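Reading time: 2 min

Bin-pose notebook, April, 16:20

Back on the rim detector, and it's going so much better! Swapped the plane fit for a line fit along the front rim, then let the planner take its approach height from that line. Ran 297 stored wrist views through it overnight. 190 gave a clean rim at the first go, and the misses nearly all have glare on the plastic - which is lovely, as glare is something we can mask.

Still to do in Nerkwood:
- drop the exposure step to 6
- cap the planner at 100 candidate grasps per bin
- stop the tracker taking the neighbour's rim for ours (it loves doing this)

The steel top is the other headache. Reflected blue gets segmented as bin, so I want a height check before anything reaches the planner.

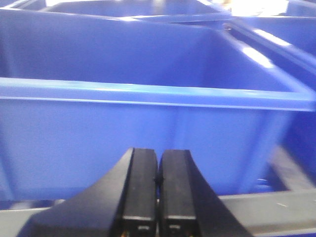
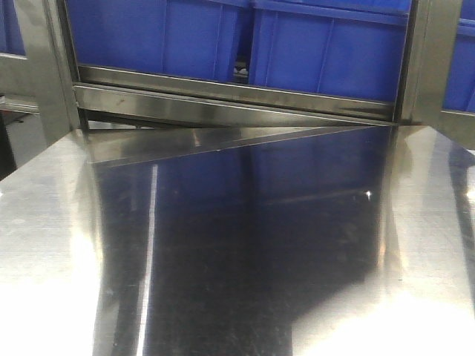
Sponge up close, blue bins either side:

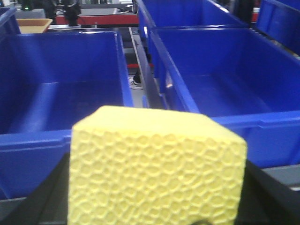
Chrysikopoulos read this over and would sooner see the height check go in before the glare mask, on the grounds that a false bin costs us a whole plan and a missed rim only costs a retry.

We use cookies to remember your settings. Accept / Manage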